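Trestle table

A trestle table is a flat top resting on two or more separate supports, called trestles, with or without a long rail (the stretcher) tying them together. It's one of the oldest kinds of table in Europe and, if you ask me, still the most useful one you can own. I've been writing the furniture pages on this site for a while now and I keep coming back to this entry to add bits, so forgive me if it wanders!

The name

"Trestle" comes into English from Old French, and further back from a Latin word for a beam or crossbar. People use it for the support by itself and for the whole table, and I do both without thinking. In the old sense the "board" was just the top, and that's where we get "room and board" – the board being the thing your supper was put on.

History

In a medieval hall the big table wasn't a permanent fixture. The boards came out for the meal, got laid across the trestles, and were stacked against a wall when everybody was done, so the same floor could be used for dancing or sleeping. I love this. My own dining room does the same job every Wednesday, minus the dancing.

Later on, wealthier houses went over to heavy tables with fixed legs, and the trestle kind stayed on in kitchens, workshops, churches and tents. Colonial American homes had plenty of them, often with a wide pine top and a stretcher held by wedges, so you could knock the wedges out and carry the whole thing away in pieces.

Construction

There are two main families. The loose kind has a top that simply sits on A-shaped or X-shaped stands. The fixed kind has an upright at each end, a foot under each upright and a stretcher between them. The fixed kind is much stiffer, and the price for that is you can't store it behind a door.

My first was a Nestido with folding stands, 12 pounds a stand, and it wobbled if you wrote on it with any feeling. I replaced it with a Skavden, which has a proper stretcher and hasn't wobbled yet (I've had it almost 10 years). A friend swears by the Grorken because the feet adjust for a bad floor, and in an old house that's a big deal.

Tops

Solid wood moves with the seasons, so the fastenings need a bit of play. Screw a wide pine top down tight in May and it may well split by winter. Painted tops hide a lot of sins, and a white one is nice to work at because it bounces the light back up at you. 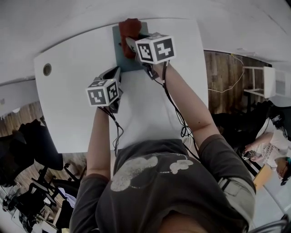
Height matters more than people expect. Most dining tables are fine for sitting and too low for standing work, and I find I get a sore back after an hour of cutting fabric at one. Blocks under the feet help, as long as they have a shallow hollow for each foot to sit in.

See also: sawhorse, gateleg table, refectory table, workbench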